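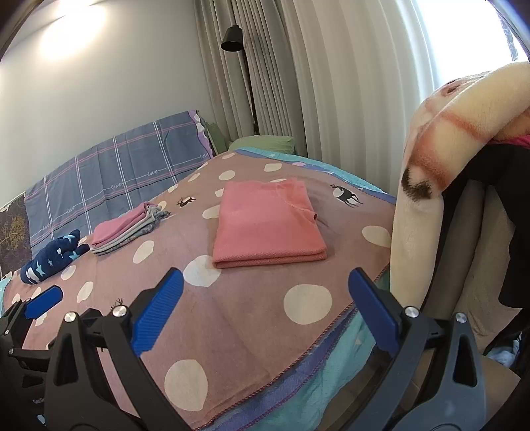
I spent most of February on a spending plan for the laundry folding work, and I want to write it down while I still remember why the numbers came out the way they did.

The total is 2,000. Leonie Kramer and I split it between us, so there is no grant behind it and no one to send receipts to. It has to last until we know whether folding at home is worth a second round.

The biggest line is hand-held grippers. I wanted four and we are buying two. Two people can record at once, and neither of us has a third person free on a regular basis. Gwion Vaughan offered to sell us an older pair from his Kornau project at a good price, but the fingers are a different width and I did not want to mix data from both.

Finger pads come next. I had put down one spare set per gripper. Leonie pointed out that pads are the part that touches cloth all day and asked for more, so the order is now 17 pads. They are cheap on their own. Shipping is what hurts, and one big order costs less than three small ones.

Storage was the line I got wrong. My first figure covered the raw video once, with no backup. We now have two drives, one at my place and one at hers, and that took the money I had set aside for a folding table. So we fold on beds. The bedspreads stay as they are, patterns and all, and towels and kids' clothes come out of the normal wash.

The arm is not in this plan. I priced the Brevia and the Powell, and either one would eat more than 9 months of what we can put in. Leonie would rather rent for a week once we have a policy to test. I lean toward buying used. We have left it open.

What remains is a small reserve for screws, straps and cables. I set it at 6 percent, which Gwion says is too low. He is probably right, but the only place to take it from is the drives, and I am not going back to one copy.

The order for the pads and the second gripper went in on 2026-03-03. Next I need to work out where to keep it all between sessions, and whether the old hall cupboard has room for a charging shelf.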